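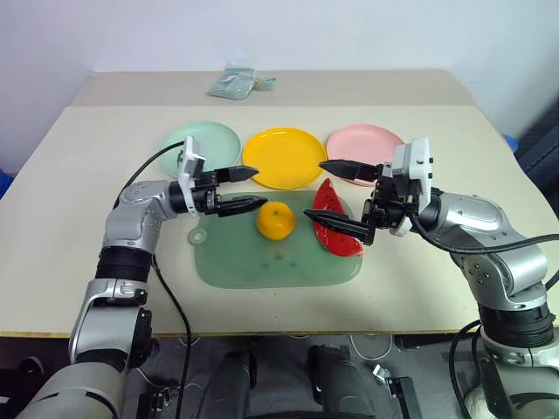 Unit 6. Arbitration and shared workspace for two-arm tabletop tasks
Rosaire Li

Reading before the lab: Gavileck controller notes, chapters 3 and 4.

6.1 Task definition
The task file names the objects, the targets and the arm allowed to touch each one. In the plate-sorting task the movable objects are the toy orange and the watermelon slice, both starting on the cutting board. The targets are the mint, yellow and pink plates. The cutting board is registered as a fixed obstacle. Its hanging tab must be part of the collision mesh; a plain rectangle is not accepted.

6.2 Loop rates
The joint controller runs at 100 Hz. Perception runs at 14 Hz. The planner never reads the camera directly. It reads the last object table, which carries a time stamp, and rejects any entry older than two perception cycles.

6.3 Perception
Segmentation is by color first, shape second. Two cases need care:
Translucent items. The board takes on the color of whatever is under it. Fit the outline and ignore the fill.
Partial views. A gripper near a plate hides part of the rim. Fit a circle to the visible arc and hold the previous radius. Do not let the radius update while a finger overlaps the mask.
On the Trovex log set (1,545 labeled images) the circle fit recovered the plate center within tolerance in 94 percent of images. Most failures were plates with less than a third of the rim in view.

6.4 Arbitration
Each arm holds a lock on a volume before it moves. Volumes are swept from the wrist to the fingertips. The left arm has priority on ties. If both arms request the space over the same plate, the second request is queued and that arm holds its pose. An arm that has waited four seconds drops its plan and replans from the current object table.

6.5 Exercise
Write the lock request for a left-arm grasp of the orange and a right-arm grasp of the slice. State whether the two can run at the same time, and give the smallest fingertip clearance you assumed. Submit the task file and the planner log together.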